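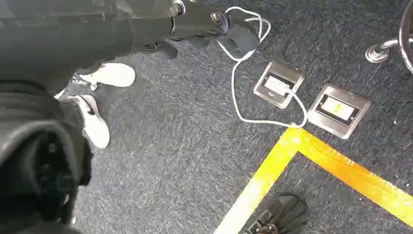
3. How we ran the course

I taught the practical half of this course myself, so most of what follows comes from my own notebook, with some help from Ilham El Idrissi, who looked after the second group and has a much better memory for who said what. We started in December with a pilot at Harnau and then ran the whole thing properly at Filden, with the tasks in a different order.

3.1 The groups and the task

There were 72 students on the Filden course, working in teams of six. Hardly any of them had touched a robot arm before (a few had built line followers at school, and were very keen to tell us so!). Each team got the same job: teach the arm to pick up a small part, carry it across and put it down in a tray, first by guiding the arm by hand and then with a program they had written themselves. We called this the Gravell task, after the room where we first tried it out, and the name stuck.

I had planned to give a long talk at the start. Ilham talked me out of it, and I'm glad she did — the teams learnt far more from a bad first grasp than from my slides. So the opening session became a short safety briefing, a look at the stop button, and then straight on to moving the arm.

3.2 What we wrote down

Every attempt went into a shared log, which we named Tahiri. A team member typed in what they were trying, whether the part ended up in the tray, and one line on what they would change next. By the end of the course the log held 916 attempts. The one-line comments were by far the best bit. Some teams wrote "again, slower" over and over, while others were soon arguing in there about the angle of the wrist, and you can follow the whole quarrel from one entry to the next.

We also asked each team to swap roles between attempts, so that the person at the keyboard changed. This worked well in the small teams at Harnau and less well at Filden, where confident programmers tended to drift back to the laptop. I should have been firmer about it. Ilham brought in a paper rota for her group from session 8 onwards, and I copied her shamelessly.

3.3 Reading the log

Ilham and I each read the full log separately and sorted the comments by what the team blamed for a failed attempt: the grip, the path, the code or the way the part had been set down. Where we disagreed, we talked it through and kept a note of the reason. The grip was an easy category to agree on. The path and the code were much harder to pull apart, as a student who writes "it went the wrong way" could mean either, and in those cases we marked the comment as both.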